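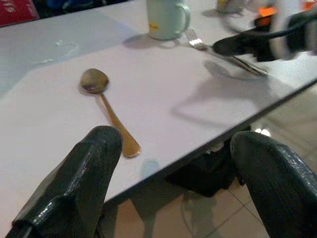 Reducing Food Waste in a Shared Student Dining Hall
Final Project Report, Course in Applied Social Research

1. Background

The Echeverri residence serves lunch and dinner to 300 students during term. In October, the kitchen staff reported that large amounts of cooked food were being returned on plates, most of it side dishes. The residence office asked our course group to study the matter and to suggest changes that could be made without new equipment or extra staff hours.

Earlier work on the subject, including a report written by a previous course group at the Pondance residence, dealt mainly with food left over in the kitchen. Our report deals only with food that had been served and was then left on the plate.

2. Research Questions

The project addressed two questions. First, which parts of the meal are most often left uneaten? Second, does the size of the first serving affect how much is thrown away?

3. Method

Plate waste was weighed at dinner over a period of 7 weeks. Returned plates were scraped into separate bins for starches, vegetables, meat or other protein, and bread. Fruit peel, bones and paper napkins were removed before weighing. The first part of the period served as a baseline, during which the serving line operated as usual.

In the second part, the standard serving of rice, pasta or potatoes was made smaller, and a sign at the counter told students that they could return for more at no charge. Menus followed the regular rotation throughout, so most main dishes appeared in both parts of the study.

A short written survey was also placed at the exit. It asked students whether they had finished their meal and, if they had not, to choose a reason from a list or write their own.

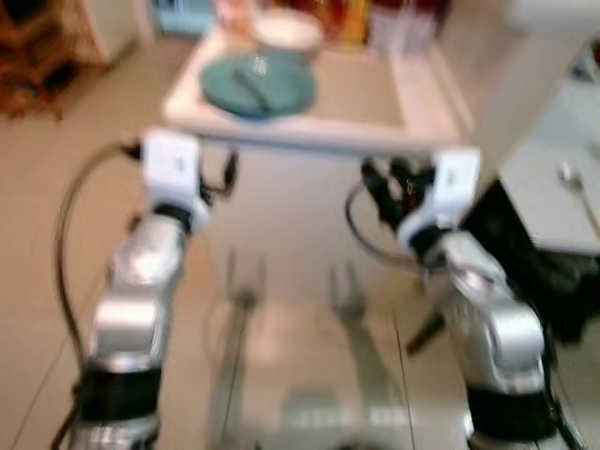 Survey answers were entered into a shared spreadsheet and checked by a second member of the group. Forms with no answer to the first question were left out. Written comments were sorted by topic, and comments that touched on more than one topic were placed under each.

4. Results

Starches made up the largest share of plate waste in the baseline period, followed by vegetables. Bread waste was low on most evenings but rose when soup was served. After the change in serving size, starch waste fell clearly. Vegetable waste stayed close to its earlier level.

The reason most often given for unfinished meals was that the serving had been too large. The second was that the food had cooled before the student sat down, a complaint found mostly on forms handed in after 7 p.m. Several students wrote that they did not feel comfortable asking for less when the line was long.

5. Limits of the Study

The study covered dinner only, and its results should not be applied to lunch, when many students take food away. Attendance also dropped in the week before exams. The survey was voluntary and may have drawn more answers from students who already had an interest in the subject.

6. Recommendations

The group recommends that the smaller starch serving be kept and that the sign offering more food remain at the counter. Servers should ask each student which serving size is preferred. Vegetable dishes need a separate study, with attention to recipes and cooking times. The weighing sheets and the blank survey form have been given to the residence office for use next term.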